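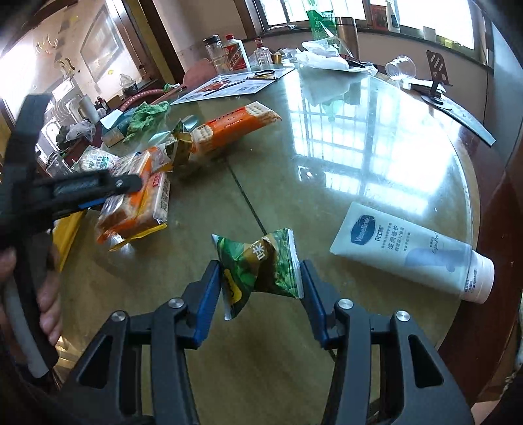

4.2 Small packaging on shared tables

The diary method used in the Kerr study asked residents to record packaging at the point of disposal. This gives a usable total by weight but says little about where an item spends the time between opening and disposal, and it tends to miss packaging too small to be remembered at the end of a day. We therefore recorded items in place, on the table each household named as its main shared surface. Kitchen counters were excluded, as were desks used by one person only.

The sample consisted of 54 households in Nirwood and Vundby, each visited eight times. Visits alternated between late morning and early evening. At each visit, every loose item on the table was entered once, with a code for type, material, and state (sealed, open, or empty). Items fixed to the table, tablecloths, and dishes in use during a meal were left out. An item that was still present at the next visit was given a persistence mark and was not entered again.

The full record holds 1,632 items. Of these, 277 were single-portion food packets, which makes this the second largest class after paper. Most of the packets were flexible film. Figure 3 gives a typical pairing of classes: a small green snack packet and a squeeze tube of Vaseline on a round table with a glass-covered top. Under our scheme the first is coded F1 (single-portion food, film) and the second C2 (personal care, tube). The two codes behave differently over time. F1 items were rarely present at two visits in a row, while C2 items often stayed for the whole survey period and changed only in position.

Table shape had less effect than expected. Round tables held fewer items overall, but the share of F1 items did not differ from that on rectangular tables once household size was taken into account. Surface material was a stronger predictor. Glass-covered tables were cleared more often than bare wood, and empty packets in particular left them sooner. Residents in Vundby linked this to wiping — a glass surface shows marks, and items have to be lifted to clean it. We did not test this directly, and the age of the furniture may be a confounding factor.

Two sources of error should be noted. First, the state code was assigned without handling the item. A packet opened along a seam and folded back could be entered as sealed, and the sealed count for F1 should be read as an upper limit. Second, households knew the time of each visit in advance, and some clearing beforehand is likely. The Drarero protocol avoids this by using unannounced visits, but it had a much higher refusal rate and was not adopted.

For the disposal model in Section 5, F1 items are treated as short-stay and assigned to the same waste period in which they were first recorded. C2 items are carried forward until the container is marked empty. Items of mixed material, such as film packets with a paper label, follow the rule for their heaviest part.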